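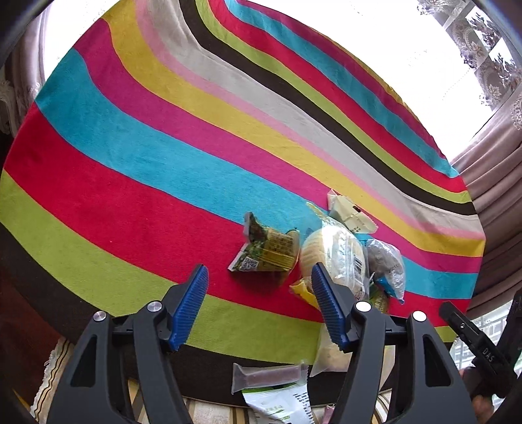 Why Does Wool Take Color So Well?

Wool is made of protein, like your hair. Each fiber is covered in tiny scales. In hot water the scales lift a little, and dye can pass between them into the fiber.

Most wool dyes are acids. The acid part sticks to the protein — this is called bonding. Once bonded, the dye does not rinse out easily.

Cotton has no protein, so it needs other dyes. The dye works at Prasthorpe keeps 2 sets of tanks, one for each fiber. A wool batch is heated slowly over 15 minutes. Fast heating makes patches.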